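Small Things in Boxes: Why We Love to Sort
Speaker notes, Carnegie Library evening talk, 2025-11-17
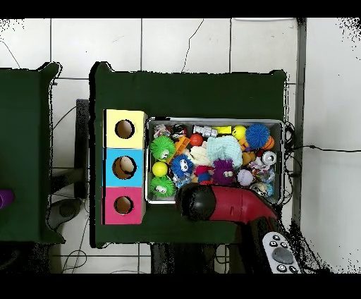
1. Opening (keep it quick, get them talking)

Ask for a show of hands: who has a junk drawer? Then ask who has more than one! Wait for the laugh, if there is one, and keep going.

My claim tonight is that sorting is one of the great quiet pleasures, and that people have been doing it for fun for as long as they've had things to keep. Buttons, shells, stamps, seed packets, bottle caps. I have 300 buttons in a cookie tin at home and I've sorted them by color, by size, by number of holes, and once (a very rainy October) by how much I liked them. That last one took the longest and I'd do it again tomorrow.

2. The tray and the box

Two ways to store small things. The tray shows you everything at once. The box makes you remember, or look. Most of us lean one way and get a bit impatient with people who lean the other.

Tray people like to see what they've got. They'll dig for a thing and find four others they'd forgotten about, and that's half the fun. Box people like a place for each kind. They enjoy the lid, the label, the stack.

Pause here. Ask which they are. If the room is mostly box people, tease them gently about labels. If it's mostly tray people, ask when they last saw the bottom of the tray.

3. The Bollell cabinet story

Tell this one slowly, it's the best thing in the talk.

The Bollell house had a shell cabinet with 50 shallow drawers. The family kept a notebook with it, and the notebook lists 2141 shells. What I love is that the system changes halfway through! The early pages go by beach. Then somebody decides beach is no good and starts over by shape, so you get a drawer marked "pointed" and a drawer marked "pointed, but less." Then comes a drawer marked "favorites," and after that the other drawers hardly get a mention.

Read the "pointed, but less" line twice. It gets a bigger laugh the second time.

Point to bring out: every sorting system tells you what its owner was paying attention to. By beach means they were remembering trips. By shape means they were looking hard at the shells. Favorites means they were done with science for a while, and good for them.

4. The leftover problem

Every sort ends with a pile that won't go anywhere. The button with a chip in it. The stamp from a country that's since changed its name. The key that fits nothing in the house.

Most people make a "misc" box, and then it gets bigger than all the others. I used to think this was a failure. Now I think misc is where the good conversations are. Go home and tip yours out on the kitchen table and see how long you're there.

(If running late, skip the key story. If running early, tell the key story, but leave out the part about the locksmith.)

5. Try it now

Hand out the button envelopes, one per pair. Instructions to give out loud:

Sort them any way you like, and don't tell the next pair how.
Swap tables and guess the rule.
Swap back and sort again with a different rule.

Walk around while they do it. Somebody will sort by the sound the buttons make when dropped. It happened at Pronwood and the whole room stopped to listen, so don't rush them if it happens again.

Collect the envelopes before questions. I lost a lovely green one last time.

6. Questions I usually get

"Isn't this just tidying?" No! You can sort all afternoon and leave the room messier than you found it. I have proof at home.

"What should I start with?" Whatever you already have too many of.

"Do you ever throw anything out?" Say yes. Move on quickly.

7. Close

Thank the library, mention the sign-up sheet by the door for the swap table, and remind people to take their mugs back to the kitchen.

Contact the Etance Talks desk, extension 3354 | © Etance Talks | Back to top

Recent talks
A Short History of the Lunchbox
Pressed Flowers for Impatient People
Reading Old Recipe Cards
Maps People Draw on Napkins
The Pronwood Button Evening: Notes and Handout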